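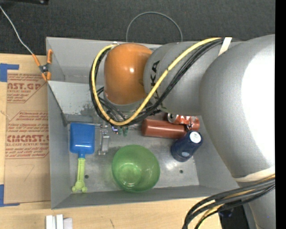

Woldale Repair and Play Room – Monthly Safety Checklist, with comments
Walked through on March 29, 2026

Good morning, all, and thank you for leaving the room so tidy before the weekend! I started with the sorting bin on the wooden table, as I always do, and I'd like us to talk a little about what goes in it. The toy shovel with the lime-green handle is sharing the metal floor with capacitors and a cluster of small parts on thin leads, and I would so much prefer to see toys and electronics sorted separately.

1. Sorting bin, walls and floor – OK
A bit scuffed on the bottom, which is only cosmetic. Please run a cloth (never a bare hand) along the walls and around the two small holes when you clean.

2. Toys kept apart from components – NEEDS ATTENTION
The shovel and the green bowl should go to the Kuvside shelf, please, and have a good wash before any child gets near them again.

3. Capacitors discharged and labeled – NOT CONFIRMED
I couldn't find a tag for either one, so treat them as charged until somebody has put the meter on them and signed the sheet. I know it feels fussy when you're in a hurry, but do it anyway – and keep the leads from touching.

4. Small loose parts – NEEDS ATTENTION
Anything a toddler could swallow goes in a lidded Tenerik tub, and the tubs live on the top shelf.

5. Table edges and legs – OK
No splinters, no wobble. Lovely.

6. Fire extinguisher – OK
Gauge in the green. Akbulut are booked to service it in May.

7. First aid box – 2 items short
Eye wash and the small bandages. I'll bring both.

8. Exit and walkway – OK
Clear all the way to the door, and the light over it works.

Items 2, 3 and 4 to be put right before the next open session, please. Initial beside each one on the paper copy by the sink.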